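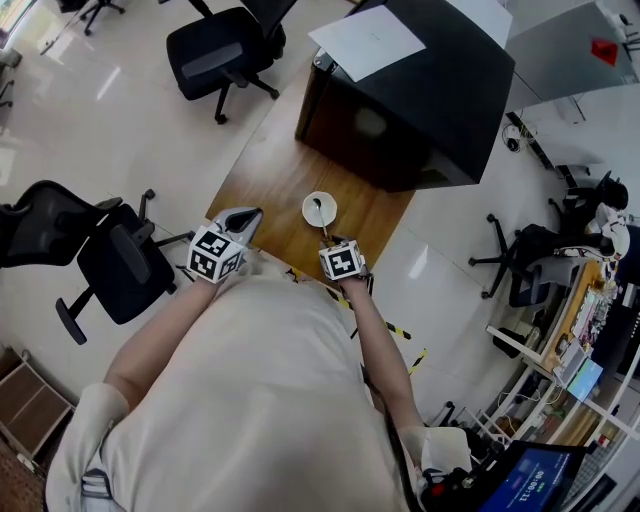

Table and chairs, Stokham room
March 31, 2023

Spent most of today on the brown table, which I had been promising to do since January and kept putting off in favor of more interesting things. It is a nice table, with a warm grain that makes the whole room feel less like a lab, and I would like to keep it that way. Wiped it twice with a barely damp cloth and then once with the Vurkau oil soap, the diluted mix from page 86. Don't use it straight from the bottle! I tried that on the underside and it stayed tacky until after lunch.

Spoon and saucer: these are part of the place setting now, so please don't take them for your coffee (I know, I have done it too). The saucer lives near the middle of the table with the spoon resting in it. It is a small saucer and the thin silver spoon is long for it, so set it down gently or it tips. The spare Brirnetti set is in drawer 4, wrapped in a dish towel. I looked for a wider saucer in the Sitthichai catalog and only found item 951, which is pretty but has a raised foot, and I don't think we want that.

Chairs: all the black ones roll beautifully on the white tile, maybe a little too beautifully. They drift toward the table and then there's no room for anyone to stand. Push them back when you're done, arms clear of the table edge. I went over the casters and pulled out an amazing amount of thread and hair.

Floor: the yellow and black tape by the front of the table is holding up fine. The coiled cable and the power strip at the far end are still on the floor, and I'd love to get them up off the tile, so I've asked for cable clips (request 189).

Paper on top of the black cabinet: if it's yours, come get it. I haven't moved any of it.

Still to do: felt pads for the table legs, second coat of soap on the far end, more dish towels.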